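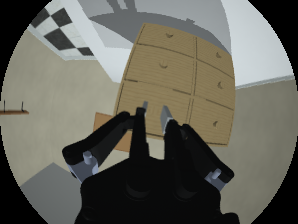 *Simulated gripper at the bottom-left drawer, fingers open.*

# Gripper pushes the bottom-left drawer and then trips the force limit

**Tsegereda Kassa**

Hi all! I've been teaching a simulated arm to open dresser drawers, and I'm having way too much fun with it, except for one drawer that is driving me up the wall.

The dresser is a model called Skotby that I pulled from a shared furniture pack. Everything in the left column and everything in the right column opens great, apart from the bottom-left drawer. The gripper comes in low, the fingers line up, they close, and then the arm shoves forward and the whole run stops with a contact force fault. I ran it 40 times on Saturday and the drawer opened in 7 of those. The rest ended in the fault, nearly always at the moment the fingers start to close.

Things I've tried:

- slower closing speed (same fault, it just takes longer to get there)
- more friction on the finger pads
- starting the arm a little farther back
- raising the force limit – this one made the dresser hop off the floor, which was exciting to watch but no use to me

The camera is mounted on the wrist, and by the time the gripper is in front of that drawer I can't make out the handle anymore. So I don't know if I have a vision problem, a bad grasp, or something broken in the model. Where would you look first? I'd love for this to work before I move on to the kitchen!

---

**Nilsuwan**

check your gripper calibration. had the same thing with mine, fixed it by redoing the offsets

---

**Ikstead**

What a great project, and I think you're close! I'd look at the collision shapes before you touch the vision side.

The part you see on screen and the part the physics engine bumps into are often two separate shapes. Those crescent handles should have a space behind them for a finger. If the importer wrapped a handle in one solid lump, that space is filled in. The fingers then try to close through something that looks like air, the force climbs fast, and your fault trips. A handful of runs can still get through on a lucky squeeze from the outside.

Turn on the collision overlay in your viewer and compare the bottom-left handle with the one above it. If it's a solid lump, re-import that handle split into several smaller pieces. Six was plenty for mine on a similar shape.

Second thing: look at the joint on that drawer. If its axis is flipped, then pulling is really pushing against the stop. You can test this without the arm at all. Just set the drawer position by hand and watch which way it slides.

And please put the force limit back where it was! If this ever goes onto a real arm, you want that stop to come early. A dresser hopping in a simulator is funny, but a real one can come over on somebody.

---

**Tsegereda Kassa**

It was the handle!! The overlay showed one fat solid block over the bottom-left one, and the other handles were all split up properly. I re-imported it and the drawer slid open on the very first try – I may have yelled. The joint axis was fine. Force limit is back to the old value too.

@Nilsuwan I did redo the offsets as well, no change for me, but thank you!

One leftover puzzle: on long runs I still get a single fault at step 2,070, well after the drawer is open. I think the elbow of the arm is brushing the drawer front on the way out.

---

**Serkarora**

For the leftover one, add a short straight back-off after you let go of the handle, before the arm heads home. Mine used to swing sideways right away and clip the open drawer. Log the names of the two bodies in contact when it trips and you'll know for sure. Have fun with the kitchen, the oven door is a blast!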